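Withdrawal limits at Drarnov after the February terms
3 replies · 2 shares

kdimaculangan
Good evening to all. I have an account at Drarnov Casino and I won 2000 in February. Now they say that under the new terms I can withdraw only 266 per month. I did not receive any e-mail regarding this change. Is it permitted to apply new terms to money which was already won?
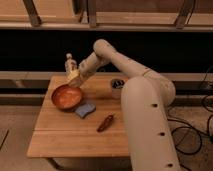 Page 2

rotich_fan
It depends on when you made the request. Bilo did the same to me and I had to accept it. The terms say "at any time," so I think you will lose this one.

kdimaculangan
I requested the withdrawal before the change, and I have the confirmation saved. I do not agree that "at any time" means also backwards in time.

Brittany Wong
I agree with Kristine. Please write first to the complaints address and not to the chat, as the chat people cannot decide anything. Attach the confirmation and ask for the old version of the terms.

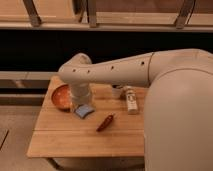
When they send the final answer, you can take it to the dispute service named at the bottom of their site. With Sirnier I waited three weeks for mine, and they paid all of it.

rotich_fan
Sirnier is a different company with a different license. I would still take the 266 each month while you argue.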